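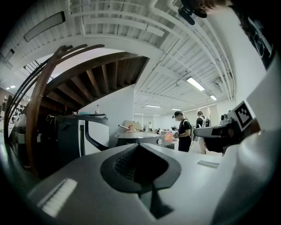
Sistalis gripper, left jaw sticks on close – log
Status: open, waiting on part
Where: shared workshop, Pludarville
Firmware: whatever was on the repo in October, not updated since

Problem as first reported

Jaw closes fine from the trigger, then hangs on the way back open. Not every time. Left side only. Trigger feels normal. If you push the jaw with a finger it pops free and the position reading jumps. Readout then is wrong until power cycle.

Hand-held unit, printed shell, one servo, one magnetic encoder per jaw, cable to a small board in the grip. Servo is a Pranditz from the parts drawer, same as the good unit. Shell printed here.

What I did first

Power cycle. Comes back fine, sticks again after a few minutes of use.

Swapped the battery pack with the other unit. No change. Problem stays with this gripper.

Swapped the USB cable. No change. Didnt expect any.

Reseated the encoder plug. It was in all the way already. No change.

Opened the shell. 7 screws, one of them stripped by whoever had it open before. Pencil eraser trick didn't work, rubber band under the driver did. Replaced that one with a new one from the jar, same length. Do not use the longer ones, they hit the board.

Inside: some fine plastic dust along the left rail. Cleaned with a dry brush. Put one drop of light oil on the rail. Worked for the rest of the evening, sticking again next session. So the oil helped, or the cleaning did, should have done them one at a time. My bad.

Log output

Turned on verbose. Normal open/close looks like this:

cmd 0 pos 4 ok
cmd 3100 pos 3098 ok
cmd 0 pos 5 ok

When it sticks:

cmd 3100 pos 3096 ok
cmd 0 pos 3057 WAIT
cmd 0 pos 3057 WAIT
cmd 0 pos 3057 TIMEOUT

It's always 3,057 or right next to it. Never halfway. So the jaw starts to move, gets a hair off the closed stop and catches there. That's a mechanical spot, not a random servo fault. Also checked supply voltage at the board during a stick, no dip worth writing down.

Update, 4:30 pm

Reply from the build channel said to check servo horn slip. Checked. Marked the horn and spline with a paint pen, ran it till it stuck, marks still line up. Horn is not slipping.

Another reply said to raise the timeout. Tried it. All that does is make the servo sit there and buzz longer and get hot. Put it back. Please don't do this on the shared units.

Somebody also asked if the left and right jaws are swapped. They aren't interchangeable on this version, the left one has the notch. Checked anyway.

Update, later same evening

Took the left jaw off completely. Two screws plus the pin. Slid it along the rail by hand with the servo unplugged. There is a catch! Very small, you feel it more than see it. Near the closed end, right where the log says.

Ran a fingernail down the rail slot. There's a seam from the print, a little raised line on the inside of the slot. Good unit doesn't have it. Guessing the seam position got changed in the slicer when the shell was reprinted after the drop. Checked the saved profile on the shop computer – seam set to "nearest" on the reprint, "rear" on the original. So yes.

Fix attempt

1. Scraped the seam with a hobby knife, light passes, blade almost flat. Took 3 tries before the jaw slid clean.
2. Wiped out the dust.
3. NO oil this time, want to see it dry.
4. Jaw back on, pin in, servo plugged back in.
5. Re-zeroed the encoder. You have to do this after the jaw comes off or the open position reads negative and the board refuses to start.

Cycled it from the test script while I cleaned up the bench. No stick. Handed it off for the next session with a note taped on the cable.

Update

One stick reported, same spot. Better than before but not fixed. Pulled the jaw again, the slot has a low spot now where I scraped too deep and the jaw tips a little into it. So that's on me and the knife. Shell needs a reprint, seam to the rear, slot facing up on the bed.

Printer is booked for the Yüksel enclosure till that's finished. Asked for the slot after it. Filament is here, the gray, enough left on the spool for 2 shells.

Workaround until then

If it sticks: let go of the trigger, push the left jaw open by hand, power cycle before recording anything. Don't trust the width reading until you have. Don't force the trigger.

If you've got a choice take the other unit.

To do

– reprint shell, seam rear
– change the default in the shared slicer profile so the next person doesnt get this
– order more of the short screws, jar is almost empty
– check the right rail on this same shell, havent looked

Leaving the ticket open till the new shell is on.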